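Pre-purchase inspection checklist, two-arm mobile unit (Taipe)
Site: Climenitz, second floor
Filled in by: Gemechu Negash
Status: open, do not raise the purchase order yet

Marks used: OK / NO / ASK (ask the vendor again, in writing)

1. Quote matches what was discussed: NO
The March quote lists the unit at the price we were given, then adds 3,201 for "commissioning." Nobody on the call mentioned commissioning. Bakix needs to say what that covers and whether we can turn it down.

2. Stop button reachable from both sides of the work area: ASK
The sales sheet says yes. I want to reach for it myself, from where the second person stands, before I mark this OK.

3. Arms hold position on power loss: ASK
Answer so far was "they should." Not good enough for a box I have to sign.

4. Gripper pinch points marked and covered: NO
The finger linkages are open. Covers are on the options page at 577 for the set. I'd call that a required part and budget for it now.

5. Status lights explained in the manual: ASK
Two colors, no table telling us what they mean. One page would fix it.

6. Work surface suitable: NO
The plan assumes we reuse the tables we own and spend nothing here. I don't buy it. A center-column table on casters is fine for a laptop and a coffee. For two arms taking hold of it at the corners, I want to know how far it moves, whether it tips, and what happens when a person leans on the far side at the same time.

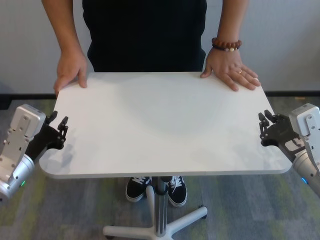

So the furniture line can't stay at zero. Either we get fixed four-leg tables or we pay for locking casters and test again. Zokska quoted almost 900 for a fixed table with delivery. Put that in the budget until somebody shows me test results saying otherwise.

7. Hand clearance rule written down: NO
There is a rule people repeat out loud. It needs a distance, and it needs to say who calls "clear."

8. Floor: OK, with a comment
Low-pile carpet. Wheels should cope with it. I'd still like the vendor to confirm in writing that carpet doesn't void the warranty.

9. Spare parts price list received: NO
Requested twice. The only price I have is 49 for a pair of fingertip pads, with no word on how long a pair lasts. Without that we can't plan a yearly cost.

10. Training included: ASK
"Half a day, remote." For how many people?

11. Return terms: NO
None in the quote.

Items 1, 3, 4, 6 and 11 have to be closed before I sign. The demo looked good. Demos do. Send replies to me with the item number in the subject line.

G. Negash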